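The Box Under the Desk
A software team in Lornham is teaching a robot to plan with its hands, and most of the work is in deciding what a hand is doing

The robot at Sfeir can pick up a box from a table. It has been able to do that for two years, and the people who work on it don't talk about it much. What they talk about is the floor.

"On a table, everything is set up for the arm," says Malathi Panicker, who runs the planning group. "You know the height, you know the surface, and there's clear space on every side. Put the same box on the floor next to a desk leg and our old planner would think for a long time and then give up."

The company has the upper two stories of a former seed warehouse in Lornham. The robot stands in the larger room, on two arms' worth of wiring that Joris Van Rooij has rebuilt more than once. Its software is called Rimholm. It takes in camera images and joint readings and puts out a plan for both arms, which a separate controller then follows at 100 steps a second.

The old version of Rimholm treated contact as something to avoid until the last moment. The arms would swing through open air, stop short of the object, and close in. If anything else was close by, such as a wall or a table leg, the planner put a margin around it and refused to enter. That kept the arms from hitting things. It also ruled out most of the places where people leave boxes.

The new version starts from contact. It looks for spots where a hand could press, hold or hook, and then works backward to find arm motions that get there. Each hand is given a role. One may hold the object still while the other finds an edge. The roles can change partway through, and the planner has to say when.

To get the roles right, the team studies people. They record everyday handling from a head-mounted camera and run the clips through a labeling tool written by Kamala Pinto. The tool steps through the video and asks for a label for each hand: free, pressing, gripping, guiding. It also asks what the object is touching besides the hands.

"The first set of labels only had open and closed," Pinto says. "That was a mistake. A flat hand is open, and it can be doing half the work."

She reworked the labels last December and had the existing clips done again. There were 116 of them. After the second pass, 108 were kept. The rest had one hand out of view for too long to be of use.

Motion blur gives the perception software the most trouble. A hand moving quickly loses its edges, and the hand tracker will sometimes place a fingertip on the wrong side of a box. Ashwin Venkataraman, who maintains the tracker, has stopped trying to fix this one image at a time. His code now carries several guesses forward and drops the ones that don't agree with later images. It costs some delay, but the planner gets a position along with a measure of how much to trust it.

Bright, plain objects are easy to find and hard to pin down. A single-colored box stands out from a carpet at once, but with little on its surface to match from one image to the next, the software can misjudge how far it has turned. Small marks help a great deal. Venkataraman's tracker looks for seams, labels and tears, and will hang on to one for as long as it can be seen.

Furniture is handled by a different module. It builds a rough model of anything that doesn't move and passes it to the planner as a set of simple blocks. Thirumalai Salian wrote it, and he keeps the blocks coarse on purpose. A finer model of a desk frame slowed planning down and made no difference to whether a plan was found. What did make a difference was letting the object touch the blocks. A box against a desk leg can't slide any farther in that direction, and the planner can use that.

So far the robot manages the floor task more often than it fails, provided the box is stiff. Soft packages are still beyond it. The group's next test site is a mail room in Dustemow, where Van Rooij will spend a week measuring shelves before anything is shipped.

The clip Panicker shows visitors is a short one. The left hand is labeled pressing, the right gripping, and the box is listed as touching both the carpet and the desk.
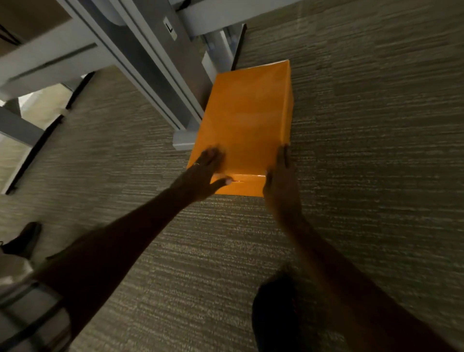
What the Controller Sees

A plan from Rimholm is a list of contacts with times attached. The controller reads two entries ahead and no more. If the force at a hand doesn't match what the entry calls for, it holds position and asks for a new plan.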